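The Skisura Drip-Easy Soap Dish

Back in stock at last! I first ordered these in March and they were gone before I'd even found a proper shelf for them, so this time I've been greedy and bought 400.

I've been selling bits for the bathroom and kitchen from my little shop in Protamness for years now, and soap dishes are the thing I get asked for most. People have gone back to bar soap in a big way (me included) and then they find out what a soggy bar does to the side of the basin. You know the stuff. Grey goo, stuck to everything, and half your lovely lavender bar wasted.

The Skisura is a plain oval dish with raised ribs along the inside, so the soap sits up and the water has somewhere to go. I've had one next to my own kitchen sink all winter, and a bar of the Kelemen olive soap lasts me far longer than it did on a saucer. It's good for a washing-up sponge too, and I'd say half my customers buy it for that!

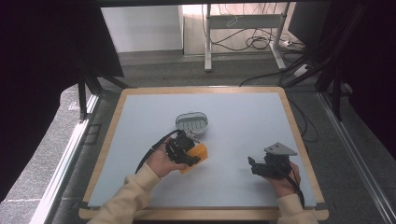
Oval dish with ribbed tray, and an orange sponge.

A few things people ask me before they order:

Does it come apart? No, it's all one piece. Tip the water out every couple of days and give it a scrub with an old toothbrush when the ribs start to look cloudy.

Can it go in the dishwasher? Top rack, yes, up to 50 degrees. I did mine on the hot wash once by mistake and it was fine, but please don't blame me if yours isn't.

Will it take a big bar? It'll hold anything normal. The chunky Vurkirden blocks hang over the ends a bit, so I cut mine in two with a bread knife and keep the other half in the airing cupboard, where it makes the towels smell nice.

Does it slide about? Not on my worktop, though on a very shiny basin I'd put a scrap of non-slip mat under it (the sort you use in drawers).

Price: £16 each, with postage on top
Packed weight: 570 g for a pair
Colour: light grey-white
Sold singly or in pairs

Orders go out on Tuesdays and Fridays, wrapped in paper and a lot of tape. If you live near Protamness you can collect from the shop and save the postage, just say so in the notes box when you pay. Returns are fine as long as it hasn't had soap on it.

Page updated 28/04/2022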